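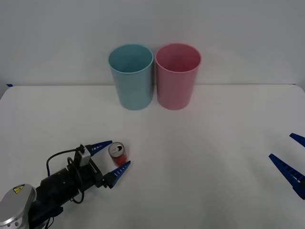 The Esura 500 is a tall, straight-standing plastic tumbler for self-serve drink stations, cafeterias, school kitchens and break rooms. It is molded in one piece, with no handle, no lid thread and no foot ring. The body narrows toward the base, and faint vertical ribbing runs down the side to give the hand some purchase. Blue-green and pink are the same shape and size, so the two can share a rack, a shelf or a dispenser column. Standing next to each other they take up little counter depth, and the colors are far enough apart to tell from across a room. Most buyers use one color for each serving line, or one for cold drinks and one for water.

Capacity is 500 ml to the brim. There is no fill line. Sites that portion by volume should set the dispenser, as the ribbing is not a graduation and is not spaced to any measure.

Product details

Name: Esura 500 tumbler
Manufacturer: Brostum
Material: polypropylene, solid color throughout
Capacity: 500 ml, brimful
Colors: blue-green, pink
Finish: ribbed outside, smooth inside
Sleeve: 8 cups, one color
Case: 40 cups, one color
Lid: none offered
Printing: not available on the ribbed body

The inside wall is smooth from rim to floor. The color of the interior looks paler or deeper depending on where the light falls, particularly near the bottom, and this should not be taken for staining in a new cup. To check for real staining, wipe the floor of the cup with a damp white cloth and compare it with an unused cup from the same sleeve.

Color is mixed into the resin before molding. Scratches will dull the surface but will not expose a different color beneath. Small shade differences between production runs are normal. If a uniform look matters, order the full quantity at one time and ask for a single run on the order form.

Use

The cup is intended for cold and lukewarm drinks: water, milk, juice, iced tea and canned or fountain soda. It is not insulated. Hot coffee and soup should go in a walled cup such as the Nusbridge mug, listed separately.

The open rim has a plain rounded lip. It accepts any ordinary straw. Snap-on lids made for paper cups may appear to seat but will not hold, and we do not recommend them.

Set the cup upright on a flat, level surface. Like any tapered tumbler, it is less steady than a short glass when full and tall. On trays, place filled cups near the middle and leave a small gap between them. On carts, use a tray with a raised edge or the divided Ibrahim insert.

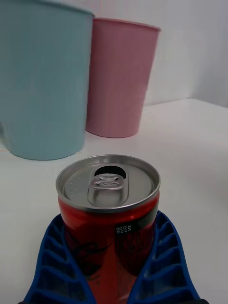

Serving canned drinks

Where drinks are sold by the can and poured at the table, the cup and the can have to live on the same tray. A small soft-drink can goes into the Esura 500 in one pour with room left for ice. Large cans should be poured in two stages.

Open the can fully before pouring. The usual stay-on tab folds back and lies flat against the lid once the panel has been pushed in, leaving an oval opening with the tab fastened behind it by the rivet. If the tab is left standing up it catches on the rim of the cup. Imported cans with nutrition text in Korean or another language open the same way when they have this type of lid; check local labeling rules before putting them on sale.

Tilt the cup and pour down the wall. The smooth interior keeps foam moderate. Pouring straight into the floor of an upright cup produces more foam and a slower fill. Add ice first for fountain drinks and last for canned ones.

Do not stand a full can inside the cup to carry it. The taper grips the can before it reaches the floor, and pulling it free tends to tip both. Do not drop pull tabs into used cups on their way to the dishroom – they scratch the wall and end up in the machine filter.

Cleaning

New cups should be washed once before use. They may be washed by hand or in the top rack of a household or commercial dishwasher. Load them upside down, rims clear of each other. Mild detergent is sufficient. Scouring pads, steel wool and abrasive powders will mark the surface.

Dry fully before nesting. Cups stacked while damp can hold water between the walls, and they also become hard to separate. If two cups stick, stand the lower one in warm water for a minute and turn the upper one gently by the rim. Levering with a knife or a spoon handle damages the lip.

Dried soda leaves a tacky film in the outside ribbing. Soak, then use a soft bottle brush along the ribs from top to bottom.

Storage and stacking

A sleeve of 8 nested cups stands 34 cm high. Sleeves may be stored upright or on their side. Cases may be stacked four high on a dry floor and should be kept away from ovens and heating pipes. The two colors nest in each other without any difference in fit, but mixed sleeves are not supplied.

For open shelving, store cups rim down on a clean liner. For dispenser columns, confirm the tube diameter with us before ordering. A sample cup can be sent on request and is deducted from the first case ordered.

Replacing cups

Take a cup out of service when the lip is chipped or rough, when the wall shows a white stress line, or when the base no longer sits flat. Warped bases usually come from the lower rack of a machine with an exposed heating element. This damage is not covered by the warranty. Molding faults are covered, and affected cups are replaced on receipt of a photograph and the sleeve label.

Ordering

Cases are shipped from stock. Part cases are supplied by the sleeve at the single-sleeve price. Pink was out of stock for most of August and is now available again in both sleeve and case quantities. Blue-green was not affected.

Trade accounts: Arturo Orlandini
Technical questions, dispenser fit and samples: Nazareno Guerra

Please quote the product name and color with every order. Orders received without a color are held until we have confirmed it with the buyer – they are not filled with whichever color is on hand.

Related items

Nusbridge mug, double wall, for hot drinks
Ibrahim divided tray insert
Bottle brush, soft, long handle

Page revised 21 September 2024

Catalog > Drinkware > Plastic tumblers > Esura 500

8 shares | 0 comments

Contact Brostum sales | © Brostum. All rights reserved. | Back to top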